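2 min read

I took my niece to the junior angling morning at Drunden reservoir in June. It cost us nothing and rods were lent out. She caught 2 small perch and put both back.

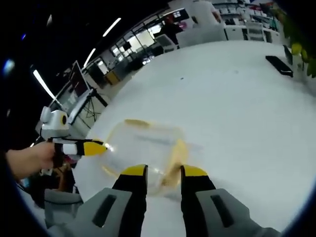 Do children need a rod licence? It depends on age, so check the current rules before you go.

We'll try the canal at Grutberg next – it's flatter and there's parking.

Last updated 11/04/2019

Comments

Panagiotis Vukčević: Is the Grutberg towpath all right for a pushchair?

Mags: Fine as far as the lock.

Tom B: Perch at Drunden are tiny this year.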